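Dobson Playhouse to reopen with four-show season

July 2018

The Dobson Playhouse will reopen its doors this spring with a season of four productions, following the completion of work on its auditorium and foyer.

The theatre, which opened in 1981 and seats 150 people, has been closed while new seating, stage lighting and an accessible entrance were put in. The building is run by Clatis Theatre Company, which has staged plays and small musicals in the town for most of the theatre's life.

The season opens with Drovum, a new drama set in a droving camp during a long dry summer. It will be followed by a family musical, a touring comedy and a program of short plays by writers from the district. Each production will run for two weeks, with evening performances and a matinee at the end of each week.

Drovum was developed through the company's writing workshops and had a public reading last year. It has a cast of four and runs for 2 hours, including an interval. The play contains some strong language and is recommended for ages 14 and over.
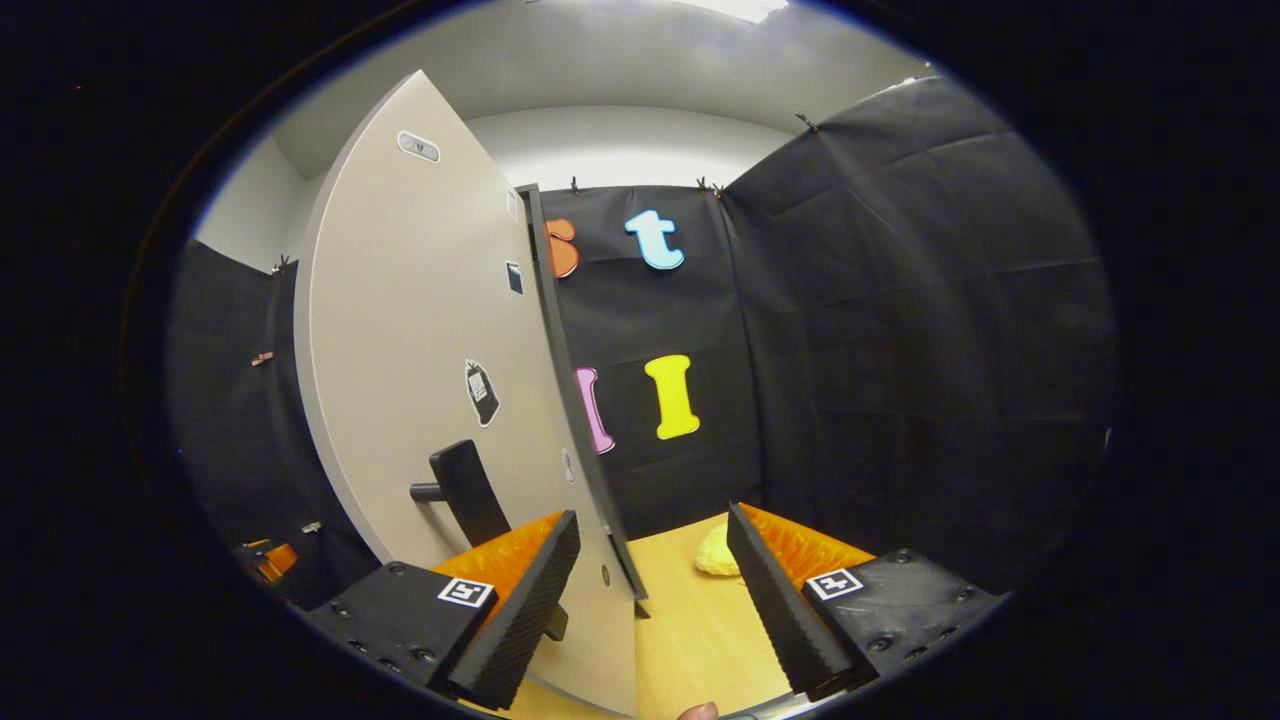
The new seats are wider than the old ones and are set out in a slightly steeper rake, which gives a better view of the stage from the back rows. Wheelchair spaces are now available at the front and on the centre aisle -- previously they were only offered at the side. A hearing loop covers the whole auditorium.

The foyer bar has been moved to the street side of the building and will open an hour before each show. Drinks may be taken into the auditorium in plastic cups. Hot food will not be served, but patrons with a ticket for the evening can bring a picnic supper to the courtyard if the weather allows.

Clatis Theatre Company has also confirmed that Fundillow, its youth theatre program, will move back to the Playhouse from the school hall it has been using during the closure. Classes will be held after school and are open to students in years 5 to 10. Enrolments are handled separately from ticket sales, and forms can be picked up at the box office.

Tickets for all four productions go on sale at the end of the month. Season subscribers will be able to book ahead of the general public and keep their seats together across the season. Vouchers bought before the closure will be honoured, including those that have passed their expiry date.

Group bookings, school bookings and requests for wheelchair spaces should be made through the box office in person or by phone. All other tickets can be bought online. Review tickets for Drovum are available to media on request.

ENDS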